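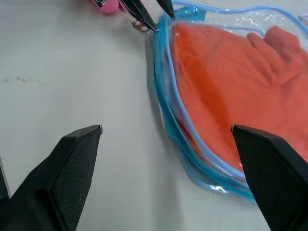
Clear zip bag with blue edging, one folded orange-red garment inside. Packing table.

Progress report, Gumden clothing packs, period to end of December
To: Fouzia Kiani, Birhane fund
From: Atif Dhanial, Tokulley

Fouzia, sorry this is short and a bit rough, we are mid-packing and I wanted it with you before the next payment round. Budget sheet follows separately.

Where we are
760 packs gone out to Gumden so far. Target for the whole grant is unchanged. Adult sizes are ahead of plan, kids sizes behind. Not a supply problem, we have the kids stock, it just arrived unsorted and sorting takes longer than the packing does.

Bags
Switched to the clear zip bags as agreed at the last call. Big improvement on the tied sacks. Site staff can see color and kind of garment without opening, so less handling at the other end and fewer things coming back refolded badly. Downsides: the film creases and catches the light, so a small size label inside can be hard to read. We now put the label on the outside, top left. Also the zips. 79 bags from the first carton had zips that wouldn't close the whole way. Supplier (Govow) has agreed to replace, no charge. Replacements not here yet. I am chasing.

Folding
One garment per bag for anything thick, fold flat, collar or neck facing up, press the air out, then zip. Two thin items can share if same size. We tried three and the bags bulged and slid off the stack. Written up as a one page sheet and taped at each end of the table, can send you a copy if you want it for the other grantees.

Room
Packing is now all in the front room. Back room is storage only. One table for folding and bagging, shelves behind for finished bags by size. Table top is pale so dark lint shows up, we wipe down between batches. Lighting still not great after 4 p.m., have asked the landlord about the second fitting, no answer.

Spend
On track overall. Bags came in under the estimate, transport over. Second van trip in December was not budgeted and I moved money from the bag line to cover it. Within the limit you gave for moves betwen lines but flagging it anyway. Receipts in the folder.

Problems / open
- Zips, see above.
- Kids sizes. Need five more sorting sessions to clear the backlog. Two are booked.
- Gumden asked for fewer light jackets and more warm tops. Reasonable. Can we change the mix without a formal amendment? Please confirm by email so I have it in writing.
- Labels running low, reorder placed.

Next period
Clear the kids backlog first. Then start on the warm tops if you say yes on the mix. Stock count before we order any more bags, I don't want to end up with cartons of the wrong size again like we did in the spring. Almost 4 weeks of work there at the current pace, mabye less if the sorting goes well.

Call me if anything in the transport line looks odd, easier to explain by phone.

Atif

We use cookies to improve your experience on this site. By continuing to browse you accept our use of cookies. Accept / Manage settings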